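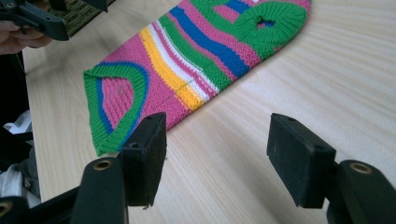
Kwok-wai Lai on thirty winters of sock knitting

June 15, 2018

Kwok-wai Lai bought his first sock machine from a widow in Mallmont who wanted it out of her hallway. It came in two boxes with no instructions and a bag of needles, a good few of them bent. He paid more than he should have and carried it home on the bus.

"I had never knitted anything," he says. "I repaired sewing machines for a living, so I thought, it's metal, it has a crank, I'll manage. It took me until December to get a tube that didn't fall off the needles."

He now works from two rooms above a shoe repairer in Tramcombe and sells under the name Clestell, after the lane he grew up on. Most of what he makes is striped, and most of it is wool with some nylon in it. He tried cotton for one summer and went back.

Lai is short with people who talk about hand-cranked machines as if they were a lost art. The work is repetitive and the machines are loud. What takes the time is setting up: getting the tension right for a new yarn, then the weight that hangs below and pulls the fabric down as it grows.

"If the weight is wrong you get loops sitting on top of the needles and you don't notice for ten rows. Then you do notice, and you start again."

The heel is the part people ask about. On his older machine it has to be turned by hand, lifting needles out of work one at a time and putting them back in the same order. A pair takes him most of a morning. Toes are closed afterwards with a sewing needle, in a chair by the window, and he does them in batches in the evening with the radio on.

He keeps his records in a ledger, one line to a pair. The last entry when we met was number 2625, a grey pair for a postman. He is less careful with money. Asked what he charges, he had to look at a label.

"I put the price up once and felt bad about it. Then the yarn went up and I stopped feeling bad."

Yarn comes from the Mok mill shop, which sells cones left over from larger orders. The colours are whatever is there. He once bought 100 cones of mustard because they were cheap and was still using them four years later. Customers have come to think of it as his colour, and he doesn't correct them.

I asked whether he would take on help. A company had written to him the year before wanting 1000 pairs for a gift box, and he turned it down the same day.

"I'd have had to get three more machines and someone to run them, and then I'm a manager. I was a manager once, in the repair shop. I didn't like it."

He does teach, one person at a time, on the second machine. The first lesson is cleaning and oiling, and some people don't come back after it. Those who stay make a plain tube, then a tube with stripes, then a heel. He lets them take home the first heel whatever it looks like. His own is in a drawer under the ledger, and he would rather I didn't see it.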